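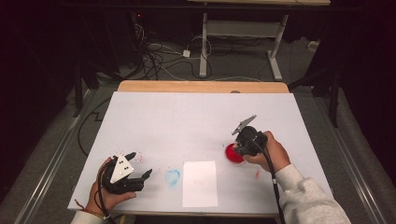 White board on the table, sheet of paper on it

Trisix -- questions we keep getting
Last updated Oct 20, 2018

What is Trisix?
A trick-taking card game for three, played with two packs shuffled together and the twos, threes and fours of both packs taken out. Comes from Grestport, as far as we know. Irina Pascu wrote the rules down in August, before that it was all word of mouth.

How many cards do we each get?
Depends on the hand. First hand is 8 cards each, then 9, and so on up to 20. Then stop, add up. The rest of the pack stays face down, no peeking.

Who leads?
Left of the dealer. Winner of a trick leads to the next one.

Two people play the same card, eg both jacks of hearts. Who wins?
The second one. Always the second one. Most asked question by miles.

Is there a trump suit?
Yes. Turn over the top card of the stock after dealing. If it's an ace, no trumps that hand.

Do I have to follow suit?
Yes if you can. If you can't, play what you like, trump or not.

What is a "skasar"?
Winning the last three tricks in a row. Call it when you take the third. Forget to call it and you get nothing -- sorry, that's the rule. Spelt Skasar with a capital on the old score sheets, don't ask me why.

Scoring?
One point a trick. Six for a skasar. Lose two if you take no tricks at all. Highest total after the 20 card hand wins. You can go below zero.

What if I don't follow suit by mistake?
Put it right before the next trick starts, no penalty. After that its six off your score and the hand carries on.

Can four play?
Sort of. Dealer sits out and the deal goes round. Gheorghița Văduva has a proper four player version with partners, stops at 16 cards. We haven't got the full rules for that yet, will put them up when she sends them.

Can two play?
Not really. Tried it, dull.

Is it the same as Idahosa?
No. Idahosa has bidding and uses one pack. The last trick bonus is similar so people mix them up.

Do we need special cards?
No. Two ordinary packs, jokers out. Best if teh backs match, otherwise everyone can see which pack you're holding.

How long does a game take?
An evening. For a short one stop after the 14 card hand, tell everybody before you deal.

Is there a printable score sheet?
Working on it. Ruled paper does fine, three columns, one line per hand.

My question isn't on here
Use the contact form. Put Trisix in the subject line or it gets lost with the cribbage stuff.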